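In Praise of the Dropped Cloth

Bhavana Amin

I love a good failure report. I read them the way other people read restaurant reviews, and the best one I've had in months came in May from Shobha Kandasamy, who collects folding and tidying demonstrations for us at Kamath. Her report was two pages long and it was about a yellow cloth.

The task could hardly be plainer. A person holds the gripper by its handle, closes the fingers on a cloth lying on a bed, lifts, moves it over and lets go. The recordings train an arm to do the same thing later. We had 128 of these from homes in and near Jesville, and the arm that learned from them kept doing something maddening. It would reach down beautifully, close, rise, and carry nothing at all to the other side of the bed. Then it would open its fingers over the spot with great confidence and go back for the next one!

My first guess was the motor. Subbarao Pillai's guess was the finger pads, and he spent two happy days swapping them (he will swap finger pads for any reason, and I say that with affection). The numbers didn't budge. Of the 128 recordings, 39 turned out to contain at least one moment where the cloth slipped out and the person calmly went back for it. Someone upstream had trimmed every one of those moments away. The rule was written down, too: remove failed grasps, keep clean ones.

So the arm had never once seen a cloth fall. Of course it didn't know what to do! It had no idea that falling was among the things a cloth might do.

I think that rule is a mistake, and I think it's a mistake made all over our field with the best intentions. We tidy our data the way we tidy the house before guests come. A slip looks like an error by the person holding the tool, and the person is often a little embarrassed by it, and so out it goes. But look at how much is going on in an ordinary bedroom when somebody picks up a piece of fabric.
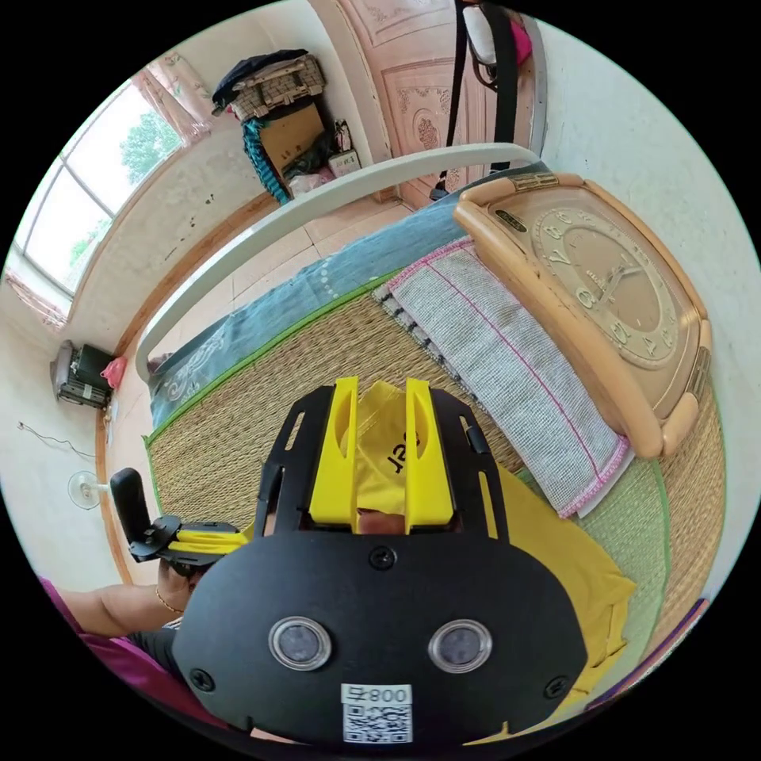
What a slip teaches

Crumpled cloth is wonderful stuff to learn from and terrible stuff to hold. It bunches between the fingers, and the rest of it trails off wherever it likes. On a woven mat there's a weave underneath with its own grip, then a fabric border, then a quilt at the head of the bed with folds of its own. Jaws that close a finger's width too high can come away with a pinch of nothing. A person feels that in the handle right away and dips back down, and that little dip is the most valuable second in the whole recording. It has the mistake and the noticing and the fix all in one go.

Sowmya Sundaram put the 39 trimmed recordings back to full length and retrained. I was hoping for a small bump. What we got was an arm that lifted, paused, saw it had come up empty and went back for another try, with no new code telling it to. I whooped. There were people on a call in the next room and I'm told they heard it.

It isn't perfect. It sometimes retries when it's already holding the cloth, and out of roughly 9 hours of running we had one ugly stretch where it picked at the same corner over and over until Subbarao hit the stop. Which brings me to the safety side, where I'm every bit as keen and a good deal more careful.

Retrying needs a limit

An arm that doesn't give up is a hazard in a home. A bed has a metal rail, people lean things against it, and there may be somebody's forearm where the cloth was a moment ago. We now allow two retries, with the closing force lowered on the second, and after that the arm backs off and waits for a person. Shobha Subramaniam wanted one retry. We argued about it over lunch, and I still think two is right, but her worry about hands is a fair one and the lower force was her idea.

I'd like to see three things change elsewhere. Keep the slips in, and label them. Tell the people holding the grippers, before they start, that dropping the cloth is fine and they should carry on as they would at home. And when a robot fails in some oddly consistent way, read the trimming rules before ordering parts.

Shobha K. has started marking slips as she records them, with a spoken word at the moment it happens. The first batch came in last night and I've been watching cloths fall all morning.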